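How many demonstrations is enough?

I keep getting asked this, mostly by people who have already decided the answer is "more." Malsha Seneviratne, who runs the collection schedule at Prulex, had a target of 4000 episodes written on the wall before anyone had agreed on what an episode was. Mine ended when the arm went back to rest. Anselmo's ended when he let go of the controls. You can guess how well those two piles mixed.

We are at 1084 now. I went back through a chunk of them last night and threw out 26, mostly ones where the operator hesitated over the pad, backed off and came in again from a different side. There is a school of thought that says to keep those, since a policy ought to see recoveries. Fine, but a recovery and a person changing their mind look the same in the joint angles, and I don't trust the network to sort out which is which.

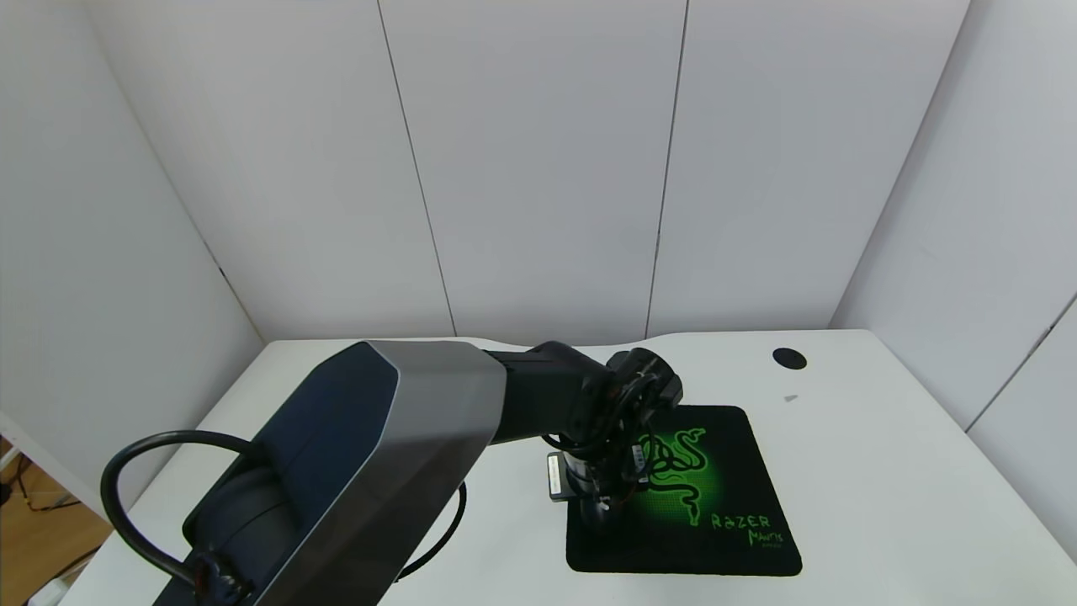

My other complaint is variety, or what gets called variety. White table, white walls, same light all day. I understand why people like it: the runs are easy to compare and the loss curve goes down like it's supposed to. Then somebody moves the setup to a desk by a window and the success rate drops through the floor. I saw it happen on the Dudden project and I expect to see it again.

Ida Gerlach disagrees with me. She thinks a plain booth is the right place to start, and that you add mess later, once the basic reach works. Maybe. In my experience "later" means after the demo, and after the demo the budget goes somewhere else.

So I asked for 14 episodes with the lights changed and the pad turned — a tiny ask. I'm still waiting to hear which week in September that might fit into.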